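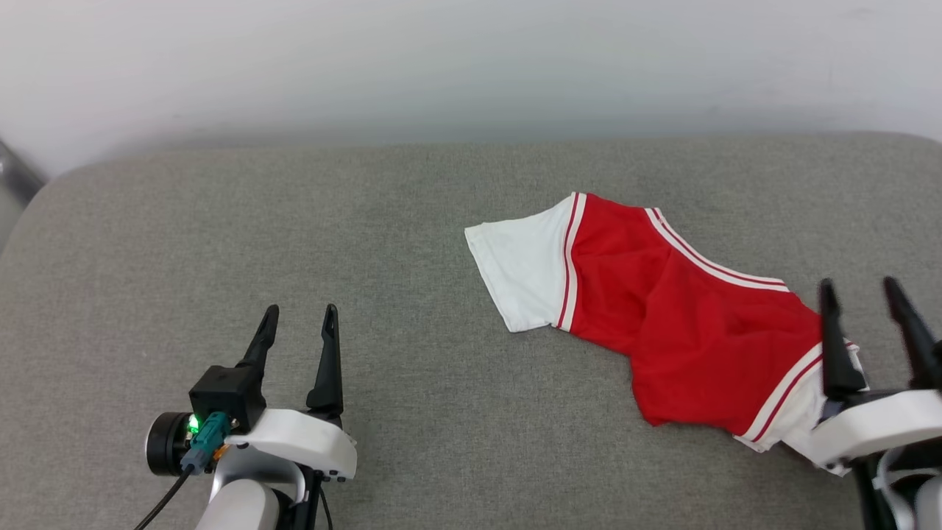 Does the seat go flat after a few months, though? A reader asked me that after my first post on the Omatard bench, and I think it's the question everybody has with these padded things, so I'm going to start there and work backward.

Short answer: a little, at the end where I sit. I got mine in May and I plop down on the same spot every single morning to put my shoes on, and then again at night to take them off. The foam on that side is softer now. It isn't a dent, and it springs back if you give it a while, but if you press with your hand on one end and then the other you can feel it. I can live with that!

Okay, so, the basics for anyone who missed the first post. The Omatard is a padded bench from Bratholm, meant for a hallway or the end of a bed. I paid $403 for it with shipping, and yes, I winced. My last bench was a Shawky, the slatted one everybody had in their first apartment, and it cost a fraction of that. It also pinched the backs of my legs in shorts and squeaked every time I leaned over. I don't miss it one bit.

Putting it together took me about 40 minutes by myself, and a good chunk of that was me attaching one of the legs the wrong way around (the instructions are all drawings and the drawings are tiny). You get 10 bolts and a little hex key that's fine but kind of hard on the fingers. If you own a real screwdriver set, use that. There were no spare bolts in the bag, so don't do this over a floor vent like I did.

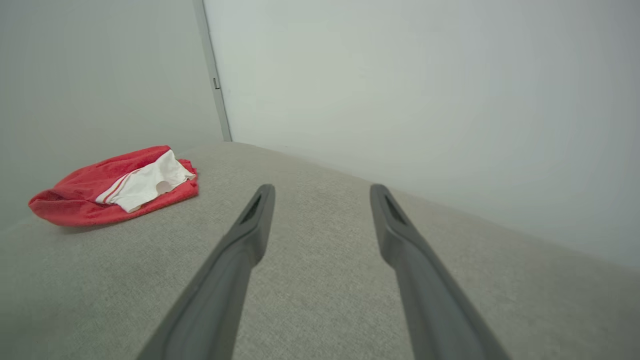 The fabric is the part I've gone back and forth on. I ordered a swatch before buying, and I'd really recommend you do too, because the color online looked way warmer on my laptop than it did in my hand. It wears well so far. Jeans don't seem to bother it, and it doesn't snag on zippers. Crumbs, on the other hand, get right down into the weave, and a lint roller won't get them out. You need a vacuum with the brush thingy. I've spilled coffee on it once and blotted it with cold water and a drop of dish soap, and I have to hunt for the spot now. Tea was worse. The tea took me 2 tries and there's still a faint ring if the sun hits it.

Also, the cover doesn't come off! I somehow missed that on the product page, and it would have been nice to know. The Tresard bench, which I almost bought, has a zip-off cover you can wash, but it's shorter and the padding is so thin I could feel the board when I tried it in the store. So pick your problem, I guess. If I had toddlers I'd go Tresard without thinking about it.

Comfort is where the Bratholm wins for me. It's firm enough to stand back up from, which my knees appreciate, and deep enough that you can sit sideways with a book for a bit. I've even napped on it, curled up, and woken up fine.

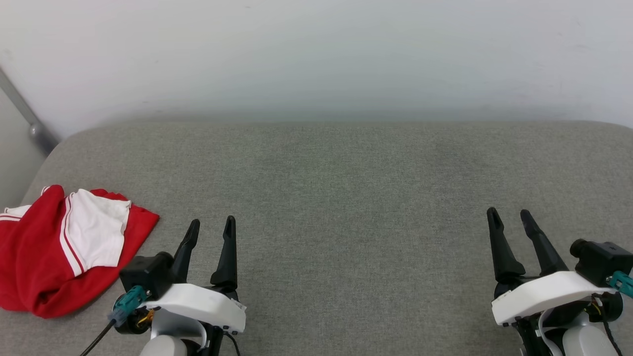
Omatard bench, update
At home, 2024-11-28

I said I'd come back once the cold weather hit and everyone was dragging in boots and heavy coats, so here I am. The legs have loosened up slightly. I noticed a wobble, got the hex key out, gave everything a quarter turn and it's solid again. I'd put that on your list to do every few months. The pads on the feet are still stuck on, which is more than I can say for my dining chairs.

Would I buy it again? At full price, hmm, probably. On sale, yes, and I'd get the darker fabric.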